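Puvura Introduces Flat-Shipped Folding Sheet for Small-Parts Boxes

GRADOMHAM, February. Puvura, a maker of reusable packing materials, has added a pre-cut plastic sheet to its Indance line of fold-up boxes. The sheet is supplied flat and is folded by the customer at the packing station.

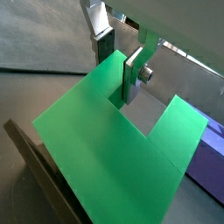
Construction

Each blank is cut from a single sheet of green plastic with a smooth, faintly matte surface. Tabs project from one edge on either side of a rectangular notch. Fold lines are pressed into the sheet before shipping, including one at the base of the tab, so that panels bend at the same place on every blank. No glue or tape is used in assembly.

"Most of the work went into the notch," said Musyoka Gachanja, head of product design at Puvura. "If it is cut too narrow, the end panel binds when the box is closed. If it is too wide, the corner opens under load. We went through 17 cutting patterns before we settled on the current one."

The unfolded blank for the larger size measures 839 mm by 418 mm. Blanks can be stacked flat on a standard shelf and should be kept away from direct heat, which may relax the fold lines.

Use and Handling

Puvura recommends creasing all fold lines once by hand before the first assembly. Long panels are raised first, followed by the tabs. Boxes may be unfolded and returned flat for reuse. Blanks with splits at a fold line should be taken out of service.

The blank was tried out at the Rweyemamu parts warehouse, where 611 boxes were folded and packed during the test period. Warehouse manager Nyokabi Mussa said the color was chosen at the request of her packing staff, who already use clear and white liners for other stock.

Availability

The folding blank is available to order in two sizes, in green only. Samples and a folding guide can be requested from the Puvura sales office in Gradomham.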